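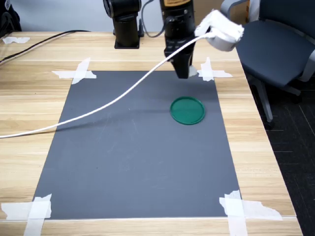

Page last changed: 4 November 2022

4.2 Length of stay and choice of excursion

Figure 4. Gripper above a grey mat on a wooden tabletop.

The second part of the survey dealt with day trips taken from the town of Skosatura. Questionnaires were handed out in September at the bus station and at two guest houses, the Rodeo and the Slanina. We received 161 usable forms. Visitors who arrived with a package tour were left out, as their trips had been chosen before they left home.

Guests staying one or two nights mostly took the half-day trip to the gorge. It leaves early, costs 800 crowns with lunch and returns in time for the afternoon train. Those staying longer spread their time more widely, and many went to the upper lake, where the path climbs to about 2,000 metres. The full-day trip was chosen more often by people who had booked a room with breakfast, though the difference was small and we do not make much of it.

Price was named less often than we had expected from Krajčí's earlier work in the lower valley. Several respondents wrote that a surcharge of 200 crowns for hotel pick-up would not have changed their choice. The time of departure mattered more. Families with young children disliked any start before seven, and some gave up the lake trip for this reason alone.

Bookings were made at the guest house desk or through Clovix, the booking service used by the local operators. Desk bookings were usually made the evening before. Přemysl Krajčí and Ľubomír Paulík coded the written answers separately and then compared their lists. Where they disagreed, the answer was placed under "other".

The weather was mild during most of the survey period, and the lake road stayed open throughout. Results for a wet autumn may well differ. Winter visitors, who come mainly for the ski slopes, are treated in section 4.3.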